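I've been putting off writing about The Tenants of Nustville because I wanted to see it a second time, and my second time ended up being a 98-minute sit on my own couch with the lights off and a bowl of corn chips I didn't touch. So there you go, that's your one-word review – frightened. Light spoilers from here on, nothing about the last reel.

For anyone who missed the last newsletter, this is the new one from Zuweira Akpalu, her second feature after Riller, which a lot of you wrote to me about and which I still think has the best opening five minutes of any horror film I've seen on a small budget. Riller was all woods and torches and people shouting each other's names. Nustville goes the other way completely. It's a house. It's a nice house! It has good light and a big backyard and a neighbour who brings over lemons, and I spent the first half hour wondering if I'd got the wrong film.

The set-up is simple enough. A woman called Agyeman (we never get a first name, and I only noticed that on the second go) rents the place for the winter to finish a translation job. The lease has one odd line in it about the upstairs tenants. There is no upstairs. She laughs about it with the agent, the agent laughs a bit too long, and then we cut to her unpacking mugs. I love how little fuss is made of it. Another director would have given us a big chord on the soundtrack and a slow push in on the paper. Akpalu lets you read the line once, over Agyeman's shoulder, and if you were fiddling with your phone then bad luck.

What got me was the sound. There's barely any music for the first hour, and the whole house hums. You hear the pipes, the fan in the bathroom, the fridge switching itself on and off, and after a while you start to know the order they come in. Then the order changes. That's the scare. I had my shoulders up around my ears over a pipe. I rang my sister afterwards and tried to explain it and she said it sounded like a film about needing a plumber, and I had no comeback.

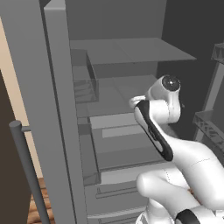
Zuweira Ankrah plays Agyeman, and yes, two Zuweiras on one poster, I've already had an email asking if I'd made a typo. She's in nearly every shot and for long stretches she has nobody to talk to, so it all has to come through in how she moves about the place. Early on she's quick and a bit clumsy. She kicks doors shut with her heel. By the middle of the film she's closing them with both hands, very slowly, and you couldn't tell me which scene the change happened in. There's a dinner with the lemon neighbour where she does most of her acting with a fork, and I'd happily watch that scene on its own.

I do have grumbles. The flashbacks to the translation agency didn't do much for me, and there are too many of them. They're shot in a sort of greenish colour so we know we're in the past, which we'd have worked out. The brother turns up late and explains things I'd rather have kept chewing over. He has one speech in the car that goes on so long I started reading the street signs. And if you're someone who needs the rules of a haunting laid out neatly, you'll be cross, because the film sets up a rule about the back stairs and then quietly forgets it. (My theory is that it's deliberate. My sister's theory is that I'm being generous. She still hasn't seen it.)

I also want to stick up for the ending, without giving it away, because I know it's had a rough time online. People seem to want a big reveal, and what they get is a phone call and a light going off. I thought it was cruel and exactly right. On first viewing I didn't catch who was on the other end of the line. Turn the subtitles on if you're watching at home, and go back to the lease scene when you've finished.

It's streaming on Fastcombe now, which is where I watched it the second time. The picture was fine but the sound mix is very quiet, so use headphones if you've got them. The disc is a run of 3000 and comes with a commentary from both Zuweiras. I ordered mine last night and I'm number 461, so there's no panic yet, but Riller sold out and I never got one and I'm still sour about it.

Next time I'll be doing the older haunted house films a few of you asked for, the cheap ones with the wobbly bannisters. Send me your favourites and I'll try to get through them before the end of the month after next, depending on how my nerves are holding up.

Comments

marg_in_the_hills
Saw it with my book club, which was a mistake, as two of them haven't forgiven me. Agree about the brother. I went to the loo during the car speech and he was still going when I got back.

Tobes
The stairs thing isn't forgotten, watch her feet in the dinner scene. She steps over the bottom one.

Lemon Neighbour Fan Club
Not enough here about the neighbour!! Best character in it. I didn't trust her for a second and I'd still have eaten the cake.

pdw
Is it gory? My wife can do creepy but she can't do blood.

Tobes
@pdw one cut hand, quite quick. She'll be right.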